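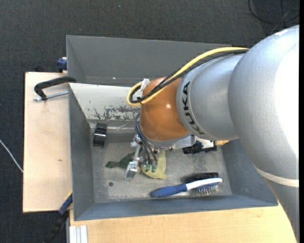
Keeping grasp candidates away from bin walls in Vetska

Filed under: Tutorials / Motion planning / Bin picking

Most failed picks from a metal bin with sloped sides are planning failures. The grasp detector returns a good pose on an object, the planner accepts it, and the finger or the wrist housing meets the wall on the way down. This page covers how to model the bin in Vetska, filter grasp candidates against that model, and plan an approach that leaves room for the cables under the wrist.

You need a working Vetska install, a calibrated depth camera, and a robot description that loads without warnings. The steps were written against the Trollside cell configuration. Other cells will need different frame names.

1. Model the bin as five planes

Do not use the depth cloud as the collision model for the bin. Bare sheet metal returns holes and false points, and the planner treats a hole as free space. Define the floor and the four walls as planes in the bin frame instead, and give each wall its real slope.

Measure the inner edges of the floor first, then the inner edges of the rim. Enter both rectangles in bin.yaml under floor_corners and rim_corners. Vetska builds the walls from these two sets. Corners must be listed counterclockwise as seen from above. If they are listed clockwise the wall normals point outward, and every grasp inside the bin is rejected with code 21.

Anything fixed to the table near the bin goes in as a box: clamps, raised panels, camera posts. Make the boxes generous. A clamp handle that sticks up above the rim is easy to forget and is well within reach of a forearm link at low wrist heights.

2. Add the cables to the robot model

The stock robot description ends at the flange. Cables do not appear in it. Attach a capsule to the last wrist link that covers the hanging bundle at its longest, and a second capsule for the loop over the top of the wrist. Rotate the last joint by hand through its full range and check that the bundle stays inside the capsule.

Disable collision checks between each capsule and the link it is attached to. Leave the other pairs on. The capsule against the bin rim is the check you want.

3. Filter before planning

Run the detector and request 20 candidates per cycle. Pass them through the filter node in this order:

wall_clearance: distance from each finger, open, to the nearest plane
floor_clearance: distance from the lowest fingertip point to the floor plane
approach_angle: angle between the approach vector and the floor normal
reach: inverse kinematics solution exists at the grasp and at the pregrasp

The order matters for cycle time. The first three are plain geometry and cost almost nothing. The reach test calls the Kollár solver and takes most of the budget, so it should only see candidates that survived the others.

Set floor_clearance to 4 mm to start. Flat and soft objects such as cloth need a lower value, and the filter accepts a per-class override if your detector outputs labels. Do not set it to zero. Floor plane error is rarely below a millimeter — and a dented bin is worse.

4. Tilt the approach near a wall

A vertical approach is safe in the center of the bin and often impossible at the edges. When a candidate fails wall_clearance by a small margin, Vetska can tilt the approach vector away from the wall and test it again. Turn this on with retry_tilt: true and set max_tilt to 20 degrees.

The tilt is applied about the fingertip point, so the contact position is unchanged and the wrist swings toward the middle of the bin. Check that the forearm does not drop below the rim on the opposite side. If it does, the candidate fails in the planner and the log shows a link-to-plane pair.

5. Plan in two segments

Plan the move to the pregrasp with the sampling planner. Plan the descent as a straight Cartesian segment and reject it if less than the full length can be followed. A partial descent should never be executed. Retreat along the same line before any lateral motion, with the grasped object attached to the hand as a box sized from the segmented cloud.

Long objects, for example anything with a handle, can rotate in the grip during retreat. Pad the attached box along its long axis.

6. Test without closing the gripper

Start the Drollau bridge on port 2049 and set dry_run: true. The arm executes the approach, stops at the grasp pose, and retreats. Run at reduced speed with a hand on the enable switch. Watch the cables first and the fingers second.

After the run, open the filter log and sort by rejection code. A log dominated by wall_clearance usually means the bin frame has shifted. Measure the floor corners again before changing any threshold.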